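Progress report to the programme office, Gilta small-parts sorting project
Second reporting period, to the end of March
Prepared by Corinne Benavides

Summary

We said in the proposal that we would collect 2,000 usable demonstrations of sorting fasteners into a compartment box, train on them, and report whether the result was worth carrying on with. Collection is on schedule. I am less confident about the third part than the proposal was, and I would like the office to read this report with that in mind.

What was done

Two-arm teleoperation has been running since the start of the period. One operator drives both arms, picks bolts and nuts off the tabletop and puts them in the box. Sessions are capped at 30 minutes. Past that point the recordings get sloppy: hesitations, second grasps, an arm parked in mid-air while the operator thinks. The model will copy all of it if we let it.

Betuna supplied the labelling tool and has fixed the fault we reported last time, where the start of an episode was trimmed along with the idle time before it. We have re-exported everything affected. Sawatzky's review of our file format is still outstanding and I have chased it twice.

What the numbers hide

The count of demonstrations is the figure everyone asks for and I think it is the wrong one. A large share of our early episodes are the same episode. The parts were tipped out by the same person from the same height and landed in much the same patch of table, and the operator, sensibly enough, always began with the easiest one. A model trained on that learned to reach for the patch. When we moved the parts a hand's width to the right it reached for the old place.

We now lay parts out from a shuffled sheet and the operator is told which to take first. It is slower and people dislike it.

Awkward parts remain awkward. Hex nuts lying flat give the fingers very little to hold. Wing nuts land at any angle and the operators each have their own way of turning them, so the recordings disagree with one another. Bolts touching other bolts are worse again. The supplier's material for the Rurkeo training package suggests mixed piles are handled "out of the box". I have seen no evidence of that here and would ask for some before we renew.

The box itself matters more than we expected. The walls of the insert are clear, and from the wrist cameras the edge between one compartment and the next is hard to make out even for a person looking at the footage.

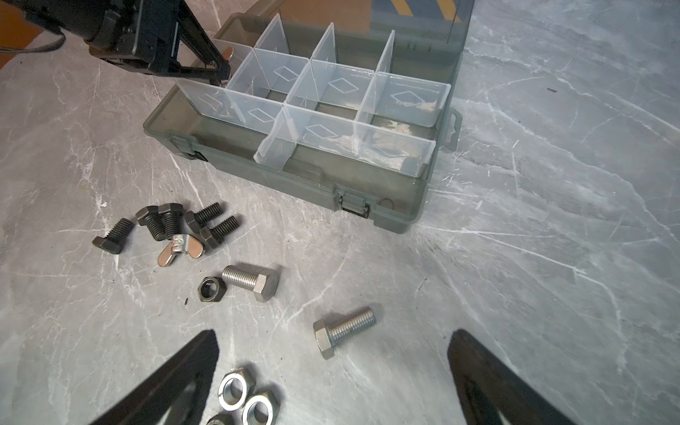
I asked for an opaque insert in the last report and the request was deferred on cost. I am making it again. Paying operators to record parts being dropped on a wall they can barely see is a poor saving.

Evaluation

There were 13 trial layouts held back from training. We have run the current model on them once only, and I do not want a success rate quoted from a single pass. The failures were mostly at release, with the part let go too early or carried to the wrong compartment. Grasping of single bolts was better than I had predicted, and I am happy to say so.

Next period

Finish collection under the shuffled layouts. Discard the most repetitive early episodes, even though the headline count will fall. Run the held-back layouts again, several times each, with someone from outside the team keeping the tally.

Decision needed

Please confirm whether the target is a number of recordings or a working sorter. The present wording of the agreement allows us to meet the first and miss the second, and I would sooner have that changed now than argue over it at the final review.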